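Home | News | Food | Community | Events | Contact

Produce sorting evenings fill up at Carkley kitchen

Last updated: 2024-12-07

CARKLEY - A free evening class on sorting and storing fresh fruit and vegetables has filled all its places for the rest of the year, and the community kitchen that hosts it says more dates will be added.

The class is held at the Moma Kitchen, on the ground floor of the Pretorius Building. It began in June as a single session for people who pick up a mixed produce box from the Iko food share. The boxes hold whatever growers and grocers have left over that day, and many households told the kitchen that part of each box was going bad before they could use it.

Since then the kitchen has run the session every other week. Each one has room for 30 people, split into small groups around the tables. There is no charge and no need to be an Iko member. Children can come with an adult.

The first half of the session is spent at the table. Each group gets a mix of produce and a tray, and sorts the food by how soon it should be eaten. Tomatoes, oranges and leafy greens turn up in most mixes. Groups talk over each item before deciding where it goes, and they are encouraged to pick things up and check them on all sides.

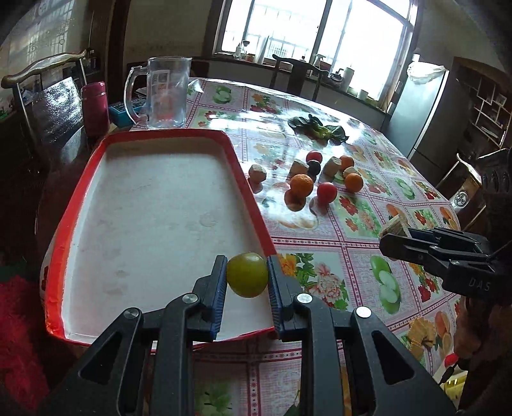 What the class covers

The advice is simple and uses no special equipment. Leafy greens come first, as they wilt faster than almost anything else in the box. People are told to take off any rubber bands, remove damaged leaves, wrap the rest in a dry towel and put it in the refrigerator. Greens that have gone limp can often be brought back with a soak in cold water and are still fine for soup.

Tomatoes are kept on the counter until they are ripe. A firm tomato can wait a few days. One that gives a little when pressed should be eaten that day or the next, or moved to the refrigerator if there is no time to cook. Split tomatoes are set apart and used the same evening if the flesh is sound, and any with mold are thrown out.

Oranges, limes and other citrus last the longest. They keep well in the refrigerator drawer and can stay in a bowl for a week if the room is cool. The class asks people to look at the stem end and the underside, where mold tends to start. A lime with some yellow in the skin is usually riper than a dark green one and often gives more juice.

Plums and other soft fruit are left out until they smell sweet and then chilled. The kitchen suggests keeping them in a single layer, so that one bruised fruit does not mark the rest.

Washing is left for later. Food put away wet spoils sooner, so the class has people wash each item just before they eat it or cut it. Anything already cut goes into a covered container in the refrigerator and should be eaten within 4 days.

A tray for the next meal

The second half of the session is about planning. Each group sets up what the kitchen calls a "use first" tray, with the items that need to be eaten soonest. The tray is meant to sit where everyone at home will see it, on the table or on the top shelf of the refrigerator. Whole fruit and cut pieces can share the tray during the class, but at home the cut food should be covered and kept cold.

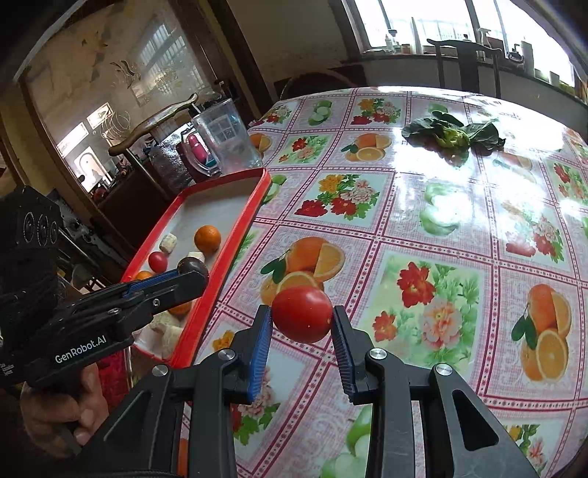
A ripe tomato at the sorting table, with oranges in the tray.

Groups then plan a meal from what they have picked out. Recent suggestions have included tomato soup with greens, an orange and tomato salad, and stewed plums over oatmeal. The plans are written on cards that people can take home. No cooking is done during the session, though the kitchen runs separate cooking classes on other evenings for a small fee.

The Iko food share packed 1083 produce boxes between June and the end of November. It does not track how much food is thrown out after a box leaves the building, but members are asked to fill out a short form when they return their empty boxes. The most common request on the forms has been for help with greens, followed by ideas for using up a large amount of citrus.

As a result, a printed sheet now goes into every box. It lists the contents in the order they should be used and gives one recipe. The sheet is available in large print at the pickup desk.

More dates planned

The Moma Kitchen plans to hold the class every week once the new schedule starts in January. It has also asked the managers of the Pretorius Building for use of a larger room on the same floor, which would allow up to 100 people to attend a single session. A decision is expected before the end of the winter.

People who are on the waiting list will be offered places first. They do not need to sign up again. Others can add their names at the kitchen's front desk during opening hours. Anyone who cannot attend after booking is asked to let the desk know the day before so the place can be given to someone else.

Those coming to a session may bring one or two items from home if they are unsure how to store them. Parking is available behind the building, and the entrance on that side has a ramp.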